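Lero Board, Bowl and Cup Set
Sovusdale Kitchen and Table

Home / Tableware / Small sets / Lero

Page revised 1/6/19

Overview

The Lero set combines a small wooden cutting board with one blue bowl and one red cup. It is intended for single-person prep and serving: cutting fruit, bread or cheese on the board, with the bowl for the cut food and the cup for a drink. The three pieces are sold together under one order code. The bowl and cup belong to the Fevar and Huanca lines respectively and can also be ordered separately for replacement.

The board is square with rounded corners and has one round hole drilled through it for hanging. There is no handle, no juice groove and no feet. Both faces are finished alike and either one can be used for cutting.
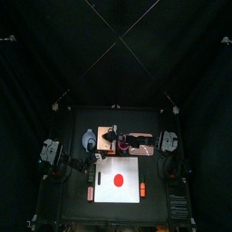

Each piece is supplied unprinted. The Sovusdale name appears on the carton and on the care leaflet only. Buyers who need a mark on the board for identification should use the edge and keep ink and labels off the cutting faces.

Set contents

Lero cutting board, one
Fevar bowl, blue, one
Huanca cup, red with blue interior, one
Care leaflet, one

Specifications

Board
Shape: square, rounded corners
Thickness: 7 mm
Material: solid wood
Finish: food-grade oil, applied at the factory
Hanging hole: one, round, drilled through
Usable faces: two

Bowl
Rim diameter: 125 mm
Material: plastic
Color: blue
Profile: rounded, two tab handles
Lid: not available

Cup
Height: 100 mm
Rim diameter: 84 mm
Color: red outside, blue inside
Handle: none

Dimensions of the bowl and cup are taken at the outside of the rim. Board thickness is measured before shipping and can change slightly with humidity.

Board

The board is cut from a single panel and sanded smooth on both faces. Grain is faint on most pieces. Wood tone is not graded for this product and ranges from a pale tan to a warmer, more coppery brown. The apparent color also depends on the light in the room. Boards in the same order may not match, and requests for a particular tone cannot be filled.

The hanging hole goes straight through the panel. The inner wall of the hole is sanded but is not lined or plugged. It takes a cord, a leather loop or a plain hook of suitable size. No cord is supplied with the current version. Hang the board where air can reach both faces, clear of the stove and the dishwasher vent.

A panel of this thickness is light and stores easily in a narrow gap. It should be treated as a slicing board. It is not suited to chopping through bone, cracking shells or striking with a cleaver. On a slick countertop, lay a damp cloth under the board before cutting and remove the cloth when finished. A board left on a wet cloth overnight will cup.

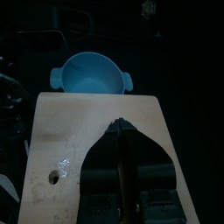 Lero board with hanging hole; blue bowl behind.

Surface marks are normal in a used board and do not affect its function. Knife lines, light scuffs and small brown stains from tea, fruit or cooked food can usually be reduced by sanding with fine paper, working with the grain, then wiping and oiling. Sand both faces by the same amount. Stains that have gone deep into the wood will lighten but may not come out fully.

Bowl

The Fevar bowl has a rounded wall that runs from the rim to the base without a hard inner corner, so food can be cleared with a spoon or spatula. It can be turned upside down to drain or to store. Bowls of this size nest, with a small gap left between the walls. When nesting more than a few bowls, dry them completely first - trapped water makes them difficult to separate and leaves a ring.

The bowl is suitable for cold and warm food. It should not be used in an oven, under a broiler or in direct contact with a burner. Microwave use is limited to short reheating. Oil-based sauces heat well above the temperature of the food around them and should be reheated in a glass or ceramic container.

Cup

The Huanca cup has no handle. The outside is red and the inside is blue. The two colors are part of the standard version and no single-color version is stocked. The cup may be used for water, juice, milk and lukewarm drinks. It is not recommended for freshly boiled water. Without a handle the wall becomes uncomfortable to hold well before the drink is cool enough to swallow.

Cups may be stacked for storage. Stack them dry, rim up.

Use

Wash all three pieces before first use. Wipe the board with warm water and a little dish soap, rinse it briefly and stand it on edge to dry. Any tape or packing film should be peeled off slowly and at a low angle. Adhesive left on the wood can be lifted with a few drops of cooking oil on a cloth, followed by soap and water.

Use separate boards for raw meat and for food that will be eaten uncooked. The Lero board is supplied as a single unit, and for most households it is best reserved for bread, fruit and vegetables.

Care

Board: hand wash only. Do not soak. Dry upright. Oil when the surface looks dull or feels rough. Apply a thin coat of food-grade mineral oil to both faces, the edges and the wall of the hole, leave it for several hours, then wipe off the excess. Olive oil and similar cooking oils turn rancid and should not be used as a finish.

Bowl: hand wash or top rack of the dishwasher. Avoid steel wool and scouring powder.

Cup: hand wash or top rack of the dishwasher. Red sauces and strong tea may tint the interior over time. A paste of baking soda and water, left for an hour, removes most of the tint.

Ordering

Order code: LERO 84
Sold as: complete set
Carton quantity for trade orders: 100 sets
Replacement bowl: order under Fevar, blue
Replacement cup: order under Huanca, red/blue
Replacement board: not sold separately

Trade orders below carton quantity are accepted and ship in plain outer boxes. Split cartons cannot be returned unless a piece is faulty. The next production run of boards is scheduled for August, and orders placed after current stock is used up will be held until then.

Returns and faults

Check the board on a flat surface when it arrives. A slight rock that disappears after a day in the room is caused by transit humidity and is not a fault. A split running from the hole or from a corner is a fault, and the board will be replaced. Differences in tone and grain are not grounds for replacement. Cracked bowls and cups should be reported with the order code and the name of the piece. Keep the carton until the replacement has been confirmed.

Related products

Fevar bowls
Huanca cups
Sovusdale board oil
Hanging cord, cotton, pack of 7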